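유광 테이블 위 조화 화병, 얼룩과 반사 관리 및 줄기 고정 방법 문의
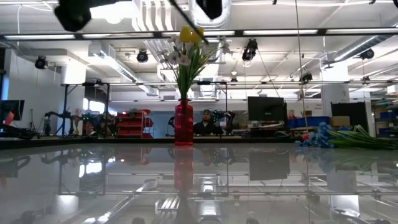
유광 상판 위의 붉은색 반투명 화병과 노란 튤립 조화

작성자: 흐린유리
작성일: 2023-07-12
분류: 생활 > 인테리어 소품 > 조화·화병

공용 작업실 테이블에 조화를 한 점 두고 관리하고 있습니다. 화병은 폭이 좁고 높은 사각형이고, 입구가 약간 벌어진 형태입니다. 색은 반투명한 붉은색입니다. 꽃은 노란 튤립 두 송이에 작은 흰 꽃이 섞여 있고, 긴 초록 잎이 위와 바깥쪽으로 퍼져 있습니다. 화병은 Ilance 제품이고 높이는 387mm, 꽃을 포함한 전체 높이는 467mm입니다.

문의 사항은 세 가지입니다.

첫째, 상판이 유광이라 천장 조명과 화병이 그대로 비칩니다. 닦은 직후에는 괜찮아 보이는데 비스듬히 보면 원을 그린 자국이 남습니다. 현재는 Prutel 다목적 세정제를 상판에 직접 뿌리고 키친타월로 닦습니다. 상판 재질은 확인하지 못했습니다. 구입처인 Andcombe에 문의했지만 단종 모델이라 자료가 없다는 답만 받았습니다.

둘째, 화병 무게중심이 높습니다. 테이블을 밀면 흔들립니다. 안에 무언가를 채우고 싶은데 반투명이라 내용물이 비칠 것 같습니다.

셋째, 줄기가 화병 안에서 돌아갑니다. 튤립 방향을 맞춰 놓아도 며칠 지나면 한쪽으로 기울어 있습니다. 접착제로 고정하는 방법은 피하고 싶습니다. 계절에 따라 꽃을 교체할 예정입니다.

조회 467 · 댓글 5

작성자: 마른헝겊

상판부터 적습니다. 원형 자국은 대부분 세정제 잔여물이거나 미세 흠집입니다. 구분 방법은 간단합니다. 구석 한 곳을 미지근한 물만 적신 극세사 천으로 두 번 닦고, 마른 극세사 천으로 물기를 없앤 뒤 조명을 비스듬히 받게 해서 확인하십시오. 자국이 사라지면 잔여물이고, 같은 자리에 같은 모양으로 남으면 흠집입니다.

잔여물일 경우의 순서는 다음과 같습니다.

먼지를 먼저 제거합니다. 마른 천으로 문지르지 말고 부드러운 먼지떨이나 약하게 적신 천을 쓰십시오.
중성세제를 물에 몇 방울 풀어 천에 적시고 꼭 짭니다.
한 방향으로 직선으로 닦습니다.
깨끗한 물을 적신 천으로 세제를 걷어 냅니다.
마른 극세사 천으로 마무리합니다.

키친타월은 쓰지 마십시오. 종이 섬유가 광택면에 잔흠집을 낼 수 있습니다. 세정제를 상판에 직접 분무하는 것도 권하지 않습니다. 분무한 자리와 아닌 자리의 마르는 속도가 달라 경계가 남습니다. 재질을 모르는 상태이므로 알코올, 아세톤, 암모니아 계열도 제외하십시오. 아크릴이나 일부 도장면은 뿌옇게 변할 수 있고 원상 복구가 안 됩니다.

흠집일 경우에는 재질 확인이 먼저입니다. 유리용 연마제와 도장면용 광택제는 서로 바꿔 쓸 수 없습니다.

반사 자체를 줄이려면 화병 밑에 무광 매트를 까는 방법이 있습니다. 다만 붉은 화병이 상판에 세로로 길게 비치는 것을 장점으로 보는 사람도 있으니 취향 문제입니다. 매트를 깔지 않을 거라면 화병 바닥 네 모서리에 투명 실리콘 패드를 붙이십시오. 미끄러짐이 줄고 상판도 보호됩니다.

작성자: 사각병

무게는 유리구슬 넣으면 됩니다. 다이소에 있음. 모래는 비추입니다. 꽃 바꿀 때마다 쏟아짐.

작성자: 철심21호

둘째와 셋째는 한 번에 해결하는 편이 낫습니다.

충전재는 투명 유리구슬이나 흰 자갈 중에서 고르십시오. 붉은색 반투명 용기에 흰 자갈을 넣으면 겉에서 분홍빛 층으로 보이고, 투명 구슬은 상대적으로 덜 드러납니다. 검은 자갈은 아래쪽 색이 탁해집니다. 채우는 높이는 화병 높이의 3분의 1이면 충분합니다. 그 이상 채우면 무게중심이 다시 올라가고 줄기를 꽂기도 어렵습니다. 용기 재질이 플라스틱이면 자갈은 내부에 흠집을 내므로 구슬을 쓰십시오. 어느 쪽이든 용기를 기울인 상태에서 숟가락으로 조금씩 넣어야 바닥이 깨지지 않습니다.

줄기 회전은 구슬만으로는 완전히 잡히지 않습니다. 조화 줄기는 보통 철심에 플라스틱을 씌운 구조라 표면이 매끄럽고, 꽃송이 쪽이 무거워 조금씩 돌아갑니다. 처리 순서는 이렇습니다.

1. 줄기를 모두 꺼내 꽃 방향을 맞추고, 화병 입구에서 아래로 들어갈 위치를 표시합니다.
2. 표시한 곳보다 조금 아래를 꽃테이프로 감아 한 다발로 묶습니다. 꽃테이프는 당기면서 감아야 접착력이 생깁니다.
3. 다발의 맨 아래쪽 철심을 5cm 정도 길이로 L자로 꺾습니다. 펜치를 쓰고, 화병 안쪽 폭보다 길면 짧게 조정합니다.
4. 꺾은 부분이 바닥에 닿게 넣고 그 위로 충전재를 채웁니다.

꺾인 부분이 구슬에 눌리면 다발이 돌지 않습니다. 접착제가 없으므로 교체할 때는 충전재만 덜어 내면 됩니다. 사각 용기는 꺾은 철심을 대각선으로 놓으면 벽에 걸려 더 안정적입니다.

입구가 벌어진 형태라면 윗부분이 바깥으로 눕는 문제도 있을 겁니다. 입구 안쪽에 투명 테이프를 격자로 붙이는 방법이 흔하지만, 반투명 용기에서는 테이프 끝이 보입니다. 긴 잎 한두 장을 입구 둘레로 돌려 끼우는 쪽이 깔끔합니다.

조화 먼지는 드라이어 찬바람으로 털고, 남은 것은 물을 적신 면봉으로 닦으십시오. 흰 꽃은 변색이 먼저 드러나니 직사광선이 드는 자리라면 위치를 옮기는 것이 좋습니다. 저는 Karppinen 꽃테이프를 쓰는데 여름에도 끈적임이 적었습니다. 다른 제품도 꽃꽂이용이면 상관없습니다.

댓글

흐린유리: 구석에서 시험해 보니 물만으로 자국이 없어졌습니다. 세정제 잔여물로 보고 극세사 천으로 바꾸겠습니다.

사각병: 구슬 크기는 작은 걸로 사세요. 큰 건 틈으로 줄기가 빠집니다.

흐린유리: 철심이 손 펜치로 꺾이는 굵기입니까?

철심21호: 대부분 꺾입니다. 안 꺾이면 피복을 칼로 조금 벗기고 철심만 잡아서 하십시오. 끝이 날카로우니 꽃테이프로 한 번 감아서 마감하면 됩니다.

마른헝겊: 실리콘 패드는 상판을 완전히 말린 다음 올리십시오. 물기가 갇히면 패드 자국이 남습니다.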